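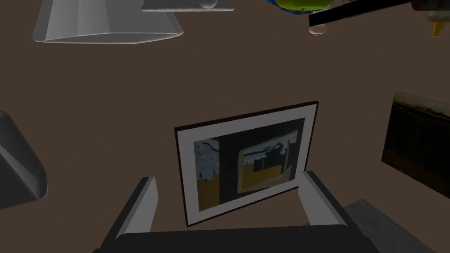
Page last changed: March, 16:20 (G. Zawadzka, section 4.3 and the table of settings)

4. Comparing two grippers in the kitchen scene

This section explains how to run the same set of grasps with two different grippers in Drestura and how to compare the results. It assumes that the two-arm robot from section 3 is already loaded and that both arms move when you use the sliders. If one arm does not move, please go back to 3.6 before you continue.

You need two gripper files. In our tests we use the Haltitz parallel gripper and the Kerslake parallel gripper. Other grippers can be used if they have two fingers and one closing command. Grippers with three fingers need a different controller and are not covered.

4.1 Mounting the grippers

1. Stop the simulation. Do not only pause it.
2. Open the Robot panel and choose Left tool.
3. Load the first gripper file and press Attach.
4. Repeat for Right tool with the same gripper file. Both arms must carry the same model during one run.
5. Press Zero tools. The fingers open fully and then close fully one time.
6. Start the simulation and look at the wrist view of each arm. Both fingers should be in view when they are open. If you see only one finger, the tool frame is turned and you have to correct it in the Mount tab.

Note: The wrist camera is attached to the tool frame and not to the forearm. When you change the gripper, the camera moves with the new tool frame. With a longer palm you will see more of the palm at the bottom of the view. Do not try to correct this by moving the camera, or the two runs cannot be compared anymore.

Caution: Detach the old gripper before you attach the new one. Drestura allows two tools on one wrist, and the contact solver then becomes unstable very quickly.

4.2 Preparing the scene and the head view

1. Load the kitchen scene and set the random seed to 1000.
2. Open the head view in the largest window.
3. Raise both arms to the height of the countertop, one toward each end.
4. Wait until the objects have settled. Bowls need more time than the other things.
5. Save this state under the name "start". Every trial begins from it.
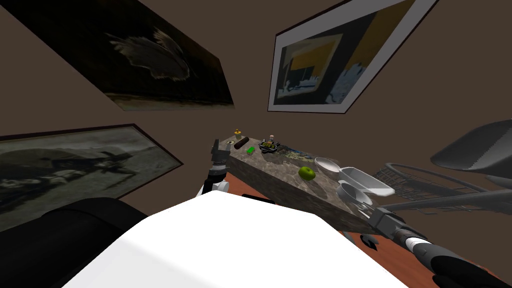 6. Check that neither gripper touches the stone in the saved state. A small contact at the beginning is easy to miss, and it pushes the arm away in the first second of each trial.
7. Write the tilt of the head in the run file. The head view may be strongly tilted if the torso leans. This is allowed, but it must be the same for both grippers.

Note from Zhenhua Tang: the apple is a good first object for checking the controller. It stands alone on the counter, so the fingers can come from almost any side. The white dishes at the far end are close to each other, and I would leave them for later.

4.3 Running the trials

Settings that must be equal for both grippers:

Trials per object: 20
Closing force: 30 N
Lift height: as in the start file
Friction of finger pads: 2 (unitless, default is lower)
Controller: Stivlow position controller, contact stop on

1. Choose the object in the Trials tab.
2. Press Run set. The state "start" is loaded again before each trial.
3. When the set is ready, export the log and the wrist views.
4. Change the gripper as in 4.1 and repeat from step 1.

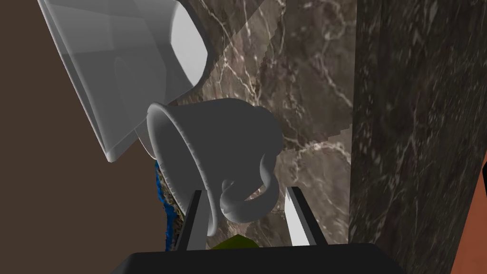
The log gives only "held" or "lost" for each trial, so you should also look at the wrist views and write down the kind of grasp. This takes time, but two grippers can have the same score and still hold the object in very different ways. With the mug, for example, write whether the handle is between the fingers, as it is in this view, and which part of the mug a finger is pressing. Here the left finger is at the lower part of the rim and the mug is at a steep tilt. We write such a case as "held, tilted". Merle Ashby uses a separate column for the tilt, and I recommend to do the same.

Caution: Do not compare closing times between grippers if the contact stop is off. Without it the command ends at the timeout - the times will look equal for every gripper.

4.4 If the results look wrong

All trials are "lost" with one gripper: check the pad friction first. It goes back to the default value each time a tool is attached.

Fingers go through the object: the collision mesh of the fingers is missing. Open the gripper file and look for the line "collide = none".

The two arms give different scores with the same gripper: repeat Zero tools, then make a new start state. If the difference stays, send both logs to Witold Pietrzak together with the run file.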